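Le bol rose et la table claire

Depuis que j'habite à Sedau, j'essaie d'avoir moins de choses dans ma cuisine. Je ne suis pas une personne très ordonnée, je dois l'avouer, et ma langue maternelle a même un mot pour les gens comme moi, qui posent tout « pour un moment » et le retrouvent au printemps. Alors, en novembre, j'ai commencé par la table. Je voulais une surface pâle, sans courrier, sans clés, sans miettes.

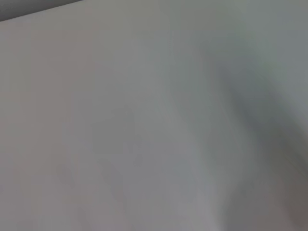
Linel
19 mai 2018

Le gris très clair est une couleur difficile, je l'ai appris lentement. Le matin il tire un peu vers le vert, ou vers le bleu, et le soir il devient presque rose. Ma voisine de palier trouve cela triste. Moi, je trouve que c'est reposant, surtout quand je rentre du travail et que j'ai encore la tête pleine de phrases françaises mal finies.

Ensuite il y avait la question de la vaisselle. J'avais 21 bols dans le placard, je les ai tous sortis par terre un dimanche de pluie — enfin, un jour de pluie, je ne sais plus lequel. Des bols reçus, des bols achetés à cause d'une promotion, des bols ébréchés que je gardais par pitié. J'en ai gardé cinq. Les autres sont partis chez Ferrand, le dépôt qui se trouve derrière la gare, où l'on m'a remerciée très poliment et où j'ai réussi à ne rien acheter.
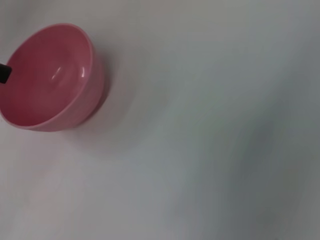
Le rose, je ne l'aurais pas choisi quand j'étais plus jeune. Chez mes parents tout était blanc ou brun, et une couleur comme celle-là aurait paru peu sérieuse pour manger la soupe. Maintenant c'est le premier bol que je prends. Il est plus foncé dedans que dehors, et la lumière du plafond fait sur la paroi une petite courbe blanche que je regarde en attendant que l'eau chauffe.

J'y mets de tout : du riz, des cerises, les haricots que j'écosse. Pour une salade à deux il est un peu petit, il faut mélanger avec patience et accepter de perdre une ou deux feuilles sur la table.
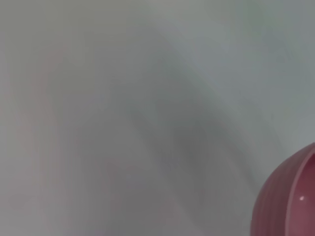 Ce que je fais le soir

Je vide, je lave, j'essuie, et je laisse un seul bol dehors. Cela prend très peu de temps et pourtant j'ai mis des mois à en avoir l'habitude. Pour la table, j'utilise un chiffon humide et une goutte de savon de Juvside, que l'on vend au marché en gros morceaux mal coupés. Il ne sent presque rien, ce qui me convient. Il faut bien rincer, sinon on voit des traces quand la lumière vient de côté. 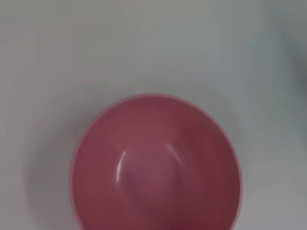 Un bol vide sur une table claire, je reconnais que c'est peu pour écrire un article. Mais plusieurs lectrices m'ont demandé si je tenais encore ma résolution, et je voulais répondre sans tricher. Oui pour la table. Non pour le tiroir à côté de l'évier, qui ne ferme plus depuis deux semaines à cause d'une louche. Je m'en occuperai avant l'été, et si quelqu'un connaît une bonne méthode pour ranger les couvercles, je lis tous les commentaires.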